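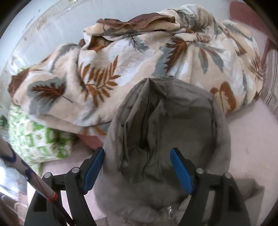

Mateja Grgić wrote in to say that she stopped folding her fleece throws years ago and rolls them, and that they come out of the closet with fewer creases. Rolling works well for plush blankets. Fold the throw in thirds lengthwise, roll it from one short end and push it into a soft nylon bag or a spare pillowcase. Don't pull the bag tight, or the pile gets crushed.

Puffer jackets need more room. Shake the jacket out, zip it up and lay it face down on the bed. Fold the sleeves across the back, then bring the hem up to the collar. Press the air out with your forearms, starting at the hem – slowly, so the stitching in the channels isn't strained. 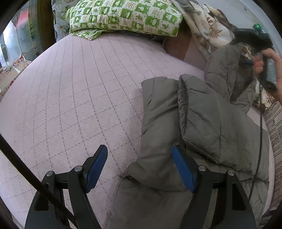

A jacket folded this way will go in a bag for a trip, but don't leave it there all winter. The filling stays flat if it is squeezed for months. For longer storage, hang it on a wide hanger or lay it on top of the pile, with nothing over it.

Wash everything before it goes away in spring. Check the care label first. Most fleece throws can go in cold water on a gentle cycle, and they should be fully dry before you roll them. I leave mine on the rack for 8 hours after they feel dry – the seams hold water longest.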